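课程项目报告：一张桌子怎样才能一直干净

组别：第二组
执笔：我（组里打字最快的那个）
组员：Aino Turunen、Wian Oosthuizen、Sibusiso Khumalo
提交日期：2022年3月5日

一、为什么选这个题目

先交代一下，我们组最开始报的题目可不是这个。原本想做宿舍楼的快递堆放，聊了两次都聊不出头绪，后来是 Aino 趴在公共工作区那张长桌上写作业，袖子粘到了一圈干掉的奶茶印，她当场就说：“就做这张桌子吧！”于是题目就这么定了，大家都挺高兴的，毕竟不用跑远路（调研对象就在楼上，下楼买杯咖啡回来还能接着调研）。

公共工作区在 Urnthorpe 楼，我们几个从去年12月起就老在那儿待着。大家写作业、吃外卖、开小会、拆快递，全挤在长桌上。谁用完谁收拾，墙上是这么写的，可是写归写，桌上该有的东西一样不少：笔帽、纸巾团、没人认领的充电线，还有一块不知道擦过什么的抹布。

我们想弄明白的事情很简单：同样是一张桌子，到底怎么收拾最省事，收拾完又怎么能多撑一会儿。

二、我们怎么做的

指导老师 Gøran Lunde 给了我们一笔小经费，一共3,660元，听着不少吧？其中3,000元是规定好留给公共区换旧柜子的，我们不能动，剩下的660元才归我们买东西。我们买了抹布、湿巾、两个收纳筐、一卷标签纸，还有一瓶 Prumton 的桌面清洁剂（味道有点冲，Wian 闻了一次就再也不肯负责这一项了）。

做法是分成两个阶段。第一阶段什么都不改，只记录，看桌子从干净到乱要多久，乱的时候最先出现的是什么。第二阶段开始动手，每次换一种办法，换完再记录。记录表是 Sibusiso 设计的，满分100分，桌面、线材、垃圾、气味各占一块。说实话气味那一栏后来基本形同虚设，四个人鼻子都不一样灵，打出来的分能差一大截，我们最后在统计里把它拿掉了。

三、几种办法，一个一个说

1. 抹布法
最传统的办法，一块白布放在桌上，谁看见谁擦。好处是便宜，擦大面积特别快，一把就能推过去。问题出在布自己身上：擦完没人洗，第二天它就成了桌上最脏的东西。Wian 试过叠整齐了放桌角，结果大家反而不好意思用，觉得那是谁的私人物品，皱巴巴一团放着倒是人人都敢拿。这个发现我们组内争论了很久，我到现在还觉得挺有意思的。

2. 湿巾法
换成一包湿巾以后，擦桌子的人明显多了！抽一张，擦两下，扔掉，不用跑水池。缺点是费，而且总有人抽完不合盖子，剩下的干得很快。我们后来在盖子上贴了标签纸，写着“请按紧”，有一点用，但别抱太大希望。

3. 花瓶法
名字是 Aino 起的，听着像玄学。她的想法是，桌上要是摆了好看的东西，大家就不好意思乱放杂物。所以我们在深棕色的长桌上摆了一只白色小花瓶，插上白花和绿叶。第一周我是不信的，可是记录表上花瓶附近那一片确实一直比较干净，外卖盒都离它远远的。当然也可能只是因为大家怕碰倒了要赔，哈哈。

4. 线材收纳
这一块做得最不理想。白色的细线散在桌边，收进筐里，过半天又出来了。大家要充电嘛，这也没办法。Nassoro Gachanja 是隔壁组的，路过时给我们出主意，说在桌沿底下粘线夹，我们买了一小包 Steyn 的，粘上之后有几个自己掉了，剩下的还算好用。

长桌和周围的情况见两张照片：

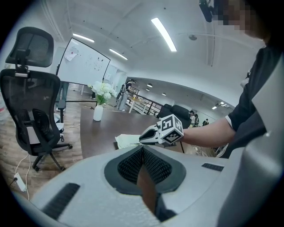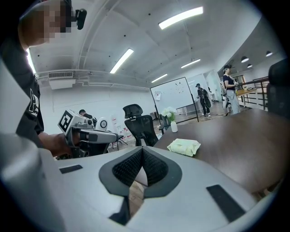

四、结果和一些想法

先说分数。只看平均分的话，湿巾法和花瓶法一起用效果最好，抹布单独用垫底，比什么都不做只高一点点。不过我不太想把分数说得太满，因为打分的人就是我们自己，擦桌子的人也经常是我们自己，Gøran 老师中期检查时就指出来了，问我们到底是桌子变干净了，还是我们变勤快了。这个问题我们没能完全回答。

再说钱。660元最后花得差不多，最亏的是收纳筐，买大了，放在桌上占地方，放在地上又没人弯腰，现在一个装着打印纸，另一个在 Sibusiso 宿舍里装袜子（他说会还的）。要是重来一次，我会把这笔钱全拿去买湿巾和线夹。

还有件事我们一开始没想到：椅子。桌子擦得再干净，椅子没推回去，整个区域看着还是乱。带头枕的网面椅子个头大，横在桌子一头，走路的人都得绕一下。我们在最后一周加了一条“走之前推椅子”，没来得及好好记录，只能算个印象。

五、没做完的部分

Wian 想去 Somcombe 楼找一张差不多的桌子做对照，已经跟那边打过招呼了，但考试周一到就搁下了。另外花的开销我们没有算进长期成本里，鲜花隔一阵就得换，换成假花还有没有同样的效果，这个也想试试看。原始记录表在组内共享文件夹里，需要的同学直接找我要就行。

相关内容
宿舍公共冰箱标签使用情况小调查
Nassoro Gachanja 组：自习区插座够不够用
怎样用2,000元布置一个小组讨论角
Somcombe 楼旧柜子更换进度
课程项目报告格式说明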